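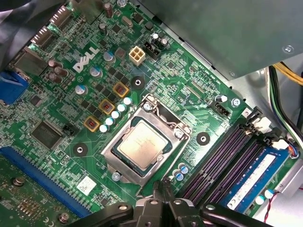 크로스바 맞히기 연습에서 공이 자꾸 뜨는 건 디딤발이 너무 뒤에 있어서라는 댓글이 지난 글에 달렸다. 디딤발을 공 옆으로 옮기고 나서 궤도가 낮아졌다고 한다. 이번 글에서는 그 디딤발 위치부터 다시 잡는다.

홈 | 훈련 | 전술 | 장비 | 문의

직접 프리킥 기본 자세 교정

1. 준비
공은 골대 정면 20m 안팎에 놓는다. 공기압은 공에 표기된 범위의 중간값으로 맞춘다. 밸브가 키커 쪽을 향하게 두면 매번 같은 면을 찰 수 있다.

2. 도움닫기
공에서 뒤로 네 걸음, 옆으로 한 걸음 반 물러난다. 진입 각도는 약 40도. 각도가 더 커지면 골반이 일찍 열리고 공이 바깥쪽으로 빠진다.

3. 디딤발
공 중심과 나란한 선에 놓고 간격은 한 뼘 반으로 한다. 발끝은 목표 지점보다 약간 안쪽을 향한다. 무릎은 살짝 굽힌다.

4. 임팩트
엄지발가락 뿌리 안쪽 뼈로 공의 중심보다 조금 아래를 찬다. 발목은 고정한다. 상체를 뒤로 젖히면 공이 뜨므로 가슴은 공 위에 둔다.

5. 반복량
주당 200회를 넘기지 않는다. Merel 훈련장 기록지에는 8월 한 달간 팀 전체 킥 수가 3,127회로 적혀 있다. 개인별로 나누어 보면 주당 상한 안에 들어온다. 허벅지 안쪽이 당기면 그날 연습은 중단한다.

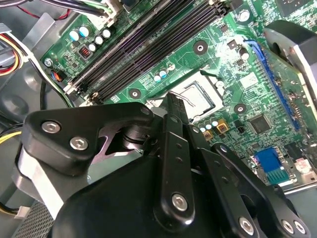
그림 2.

6. 기록
성공, 벽 맞음, 골대 위, 골대 옆으로 나누어 적는다. 골대 위가 절반을 넘으면 3단계로, 골대 옆이 많으면 2단계로 돌아간다. 벽을 세울 때는 Skitska 규격 더미 네 개를 9.15m 거리에 둔다.

이 사이트는 쿠키를 사용합니다. 계속 이용하시면 쿠키 사용에 동의하는 것으로 간주됩니다. [동의] [설정]

최종 수정: 11/12/2021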